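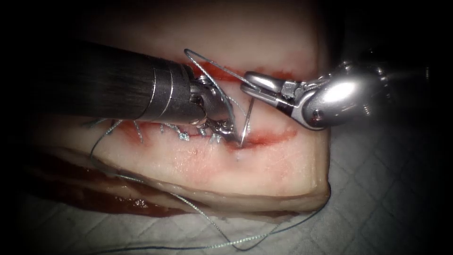
Tlapale Suturing Data Team

Review: the Tendden recording kit for suturing demonstrations
By Seema Chaturvedi, Jan 26, 2023

Tendden sells this kit as the quick way to collect examples for a learning system. You bolt it onto the arms you already own, a person drives them through a task, and out come tidy, labeled episodes. We have had it since the fall, and I went in doubtful. I'm still doubtful, though a little less about the cameras.

Our task is a running set of stitches along a long cut in a block of fatty tissue, laid on a quilted pad. The kit gives you one fixed view plus a small camera at each wrist. The fixed view is the one I trust. You get both instruments, the needle, the row of finished knots and the slack thread all together, and a labeler can tell where one stitch ends and the next begins.

The wrist views are harder to love. The brochure calls them "policy-ready," whatever that means. Under our lights the tissue goes close to white while everything past it drops to black, and the exposure control has one setting for both wrists.

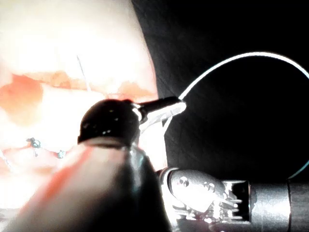
Bastien Chauvin argues that a network doesn't care whether the near instrument is blurry, and that the needle against a dark background is easy to pick out. Fine. I would like to see that shown on held-out episodes before I pay extra for the second wrist camera, and Tendden has not shown it.

The recording software is decent. We logged 298 episodes with it, and 3 were lost to a sync fault that support blamed on our cables. Yatziri Zepeda swapped the cables and has not seen it since, so maybe they were right. The labeling tool is the weak part. It wants a start and stop for every needle pass, and it forgets your place if you switch views.

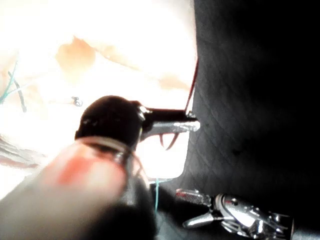

Thread is what gives our labelers the most grief. It is thin, it comes in more than one color, and it slides behind a shaft just when you want to mark a grab. The tool offers "visible" or "hidden" and nothing in between. Doğukan Polat keeps his own column of notes for the doubtful ones, in a plain spreadsheet, and I'd trust that column over anything the kit exports.

Would I buy it again? The fixed camera and the recorder, yes. The wrist pair only at a discount, and the labeling tool not at all. Anyone planning the 2000 episodes Tendden suggests should try a few dozen first and have two people label the same ones.

Related reviews
Plirthorpe foot pedals, six months on
Astport storage server: is it fast enough for three video streams?
Practice pads compared, by Crisóforo Robles
Labeling tools we gave up on

Contact the team | © 2023 Tlapale | Back to top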